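Check your grip before you record: the house rules for hand-held gripper work

Bistolstead's collection handbook used to be one side of A4. It's now 8 pages and the people who use it say it still misses things. Rosalind Nakamura wrote most of it. She'd like it shorter.

The work sounds easy. Take a hand-held gripper home, pick things up, put them down, record it all. The footage goes off to teach robot arms how to do the same. Trouble is that everybody picks things up differently, and a robot learning from twenty people's habits learns twenty people's bad habits as well.

So, rules. The first one is about pads. Both of them on the object, pressing from opposite sides, before you lift. Not one pad and a corner. Soft things get their own paragraph, as they forgive a sloppy grip in a way a mug won't - you can squeeze a knitted toy almost anywhere and it comes up. The handbook wants it held by the body, upright, with the head clear of the jaws.
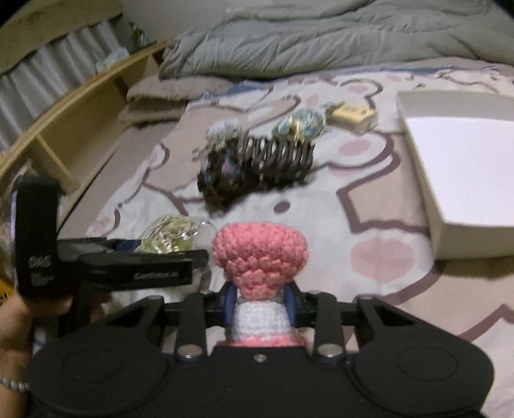

A crocheted doll held upright, one pad either side of the body.

Nakamura's second rule is the one that gets argued over. Leave the room as it is. No clearing the bed, no lining things up. Hair combs, boxes, blankets, whatever's lying on the sheet stays on the sheet. "People tidy for visitors," she says. "I have to ask them to stop."

Ifeoma Wike, who checks recordings at Grakden, agrees with that one but wants limits. Anything with a name or an address on it gets turned face down first. Same for medicine labels, post, bank cards, family photos. Her list runs to 20 items and she sends it out with every kit. If something slips through, the whole recording is pulled. No blurring it afterwards, she tried that for a month in September and it took longer than re-doing the work.

Third rule, hands. One hand on the grip and keep the other out of it. Helping the object into the jaws with your free hand is the commonest fault by a mile, and it ruins the take becuase the robot won't have a free hand to help with.

Sleeves and jewellery are a sore point. Grakden lets you wear what you normally wear. Bistolstead's old draft said bare wrists only, and that line was dropped after Zerrin Gökçe pointed out she'd never seen a bangle make any difference to a recording. Loose cuffs near the moving arms are another matter. Roll them up. Hair tied back too if it's long.

Then the dull bits, which Siu-ming Wei would put first if anyone let him. Screws checked by hand at the start of each session. Pads wiped with a damp cloth, no sprays. Jaws opened and closed fully 3 times before the first pick, so you feel any sticking. He keeps the fault log, and entry 2419 is the one he shows new starters - a pivot worked loose halfway through an afternoon, and every take after it had to go. Would of been spotted with a thumb.

Rest breaks are in there now as well. Twenty minutes on, then put it down. Wrists go before patience does, says Gökçe, and tired people start dropping things from a height instead of placing them.

What's still missing? Nothing yet on pets. Nothing on who in the house has to agree before you start, though Wike has a draft going round. Both should be in the next edition, page count permitting.

Related articles
Who owns the footage from your front room?
Mavis Holloway on writing rules that people read
Crenshaw drops its bare-wrist policy
Soft objects, hard problems: a visit to Grodine
Letters: why we label failed takes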